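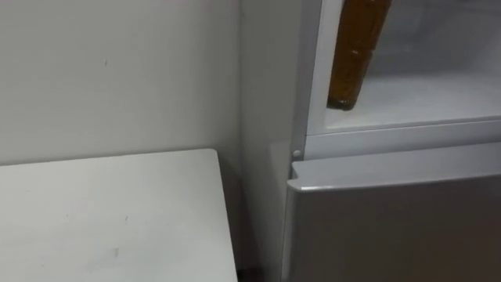

Mitsuko Amano: The top compartment still isn't getting cold. I moved the dial up in June and again last week, and there was no change.

Civik Support, Sun 20 December
Model confirmed as Bradell 370. Please check the following before we book a visit.

1. Set the dial to 4 and leave it for a day.
2. Measure the gap to the wall on the hinge side. The manual asks for 15 mm.
3. Wipe the door seal with warm water and close the door on a strip of paper. If the strip slides out easily, the seal needs replacing.
4. Keep tall items off the side wall, where the air comes down.

Mitsuko Amano: Paper slides out at the top corner, holds everywhere else. Dial is on 4.

Status: seal ordered from Vuscombe depot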